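March 25, 2019 - hand comparison, simulated bench

Picked up where I left off in February. The plan was to finish the controller comparison on the two-arm setup before Linnea Skjelbred needs the machine. Velico hand model on both arms, same finger gains, only the controller changes: Miton on the first batch, Sikon on the second.

Ran 145 trials on each. Miton dropped the object 52 times. Sikon did better on drops but it is slow to close, and the wrist hunts for a moment before the fingers start to move. I don't like that. Could be the filter Nguyen added to the joint readings - need to run with it off and see.

Seed 3853 is the one to keep using when checking changes by hand. It gives the marble table with the plate in the middle and the cutting board on the right, and the pepper goes to the right hand. The squash on the plate is a harder object because of the ribs. Contact points jump from one rib to the next and the force reading gets noisy. I raised the contact stiffness and that made it worse, so I put it back.

Thumb limits on the left hand were wrong in the config until this morning. Fixed now, but the first 3 left-hand runs are no good and I took them out of the table.

Still to do: filter off, same seed, both controllers. Then swap the friction values and repeat. Linnea wants the closing times in a separate column - will add those before I send her the file.
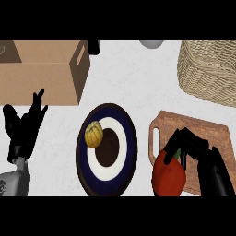
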